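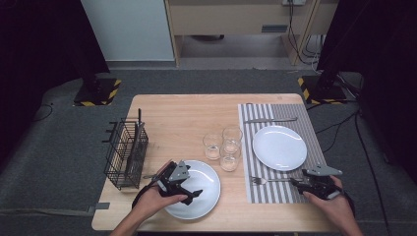
# Reading order for a long fantasy series when the library only has some of it

Posted in Books and Reading by **fanevport_reader**

I picked up a used copy of a fantasy novel called The Salt Warden, which the back cover says is "a Senen novel." I liked it a lot and finished it in a weekend. Then I looked at the list in the front and found out there are 11 of these books, and mine is number four.

My library branch in Zamstead has books one, two, four, six and nine on the shelf. The rest would have to come from another branch or I would have to buy them. I don't mind buying one or two, but I'm not going to pay for the whole set when some of them are out of print and selling for silly prices.

What I want to know is:

- Did I already spoil the first three by reading number four?
- Can any of them be skipped?
- Is the prequel meant to be read first or last? It takes place before book one but it came out near the end.

I don't care much for romance plots but I can put up with them. I mostly liked the harbor politics and the old woman with the ledgers.

---

**Olaniyan**

I have read all of them, some twice, so I'll try to answer without giving anything away.

You didn't spoil much. The Senen books are written in groups. One to three are about the same family and tell one story. Number four starts over with new people in the same city, forty years later. You know from it that the city is still standing and who won the war, but the first three were never a mystery about that. The pleasure in them is how people get there.

The second group is four to seven, and those do need to be read in order. Five picks up the same night that four ends. I would not jump to six just because it's on the shelf. You would be lost for the first half, and it gives away the ending of five on page 73 in a letter.

Eight and nine are stand-alone. Nine is the shortest and a lot of people start there. Eight is mostly romance, so from what you say you could leave it out. One side character from eight turns up again in ten, but you get enough about him when he does.

The prequel is number 11. Read it last. It was written for people who know how everything turns out, and the final chapter means very little otherwise.

So I would go:

1. One and two from your branch
2. Three by request
3. Five, then six, then seven
4. Nine whenever you want a break
5. Ten and 11

The old woman with the ledgers is in five and seven – more of her in seven. She is a young clerk in the prequel.

On cost, ask at the desk before you buy anything. Most branches can request from the rest of the county and the wait for older fantasy is usually short. If they can't find three, there is an omnibus that has one, two and three in a single paperback. It may be listed under its own title, so search by author. The print is small.

---

**zam_paperbacks**

just read whatever you can find. I started with six and it was fine. yes there was a letter, I didn't know who any of the people in it were so it didn't spoil anything for me

ten is way too long. 465 pages and the first hundred are on a boat

---

**quietshelf**

I agree with most of the long answer but not about book eight. It is a romance, but it is also the only one where you see how the harbor council works from the inside, and the poster said that was the part they liked. I would read it after seven and skip the wedding chapters if they drag.

I also read the prequel first, by mistake, and still enjoyed the rest. The last chapter didn't make sense until I went back to it. I wouldn't tell someone to do it that way, but if it's the only one you can get in July when everything else is checked out, it won't ruin anything.

One more thing about buying used. There are two versions of book three. The older one is missing the map and a short chapter near the end that was added later. If the copyright page says "revised," you have the longer one.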